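Small Animal Care, Evening Course
Session 6: Looking after an older dog at home

These notes go with the Tuesday session at Hedville. They cover the main points in the order we take them. Bring them with you next time, as we start by going over the weight charts.

When is a dog old?

There is no single age. Small breeds often reach 11 before their owners notice much change, while very large breeds can be slowing down at six or seven. Go by the dog in front of you. Grey on the muzzle tells you little. Stiffness after rest, longer sleep, cloudy eyes and a change in appetite tell you more.

Most vets will suggest a check-up twice a year for an older dog. Write down what you want to ask before you go. People remember the lump and forget the drinking.

Weight

Weigh the dog once a month, on the same scales, before its morning meal. Small dogs can be weighed in your arms: weigh yourself holding the dog, then without, and take one from the other. Larger dogs can usually be weighed at the surgery, and most practices don't charge for this.

Write the figure down. A slow loss is hard to see when you live with the dog, particularly under a thick coat. Loss of weight with a good appetite should always be reported. So should a swollen belly on a dog whose back and hips are getting thin.

Drinking

Measuring water intake is simple and is often the first thing the vet will want to know. Fill the bowl from a measuring jug in the morning, note the amount, and measure what is left 24 hours later. Do this for three days and take the average. Remember to add any top-ups. If you have more than one dog, they will need separate bowls and separate rooms for this, or at least someone watching.

Worked example. A large dog has 3000 ml put down over the day, and 1000 ml is left the next morning. It has drunk 2000 ml. Divide by the dog's weight in kilograms. For a 40 kg dog the answer is 50 ml per kg. Dogs on dry food drink more than dogs on wet food, so always tell the vet which you feed. A result near 100 ml per kg needs an appointment soon, and a steady rise matters even when the figure itself is not high.

Never cut down the water of a dog that is drinking a lot.

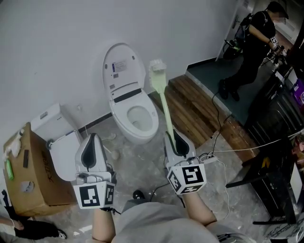
Reading time: 4 minutes

Toileting

An older dog may need to go out more often, including once in the night. Put in an extra trip last thing and another early in the morning before you change anything else. Dogs that have been clean all their lives do not become dirty out of spite, and telling them off only makes them anxious.

Look at what is happening before you ring the surgery. A damp patch in the bed where the dog has been sleeping suggests leaking. A puddle by the door suggests a dog that knew it needed to go and could not wait. Straining, blood, or passing very small amounts often are separate matters and should be seen the same day. A dog that strains and passes nothing is an emergency.

For unspayed bitches, keep a note of every season. Discharge, thirst, dullness or vomiting in the weeks after a season means a call to the vet at once, at any hour.

Floors, steps and beds

Smooth floors are difficult for a dog with weak back legs. Rubber-backed runners from the bed to the door and to the water bowl help a great deal. Keep the fur between the pads trimmed and the nails short.

Beds should be thick enough that the elbows don't press through to the floor. Put them away from draughts and on the level the dog uses most. Use a stair gate if the dog is unsteady or has poor sight.

Exercise

Little and often. Two or three short walks are better for stiff joints than one long one at the weekend. Let the dog set the pace and stop to sniff. If it is lame the next morning, the walk was too long.

Pain

Many dogs in pain are quiet. Signs to look for are panting at rest, licking at one joint, not wanting to be brushed, and hanging back at the car. Do not give human painkillers. Ibuprofen and paracetamol can both kill dogs.

For next time

Fill in the three-day water record for your own dog, or borrow a neighbour's. Weigh the same dog. Read the Rashti handout on kidney diets, sections 1 and 2 only. The group from Sevley will join us, so please come a little early and park at the back.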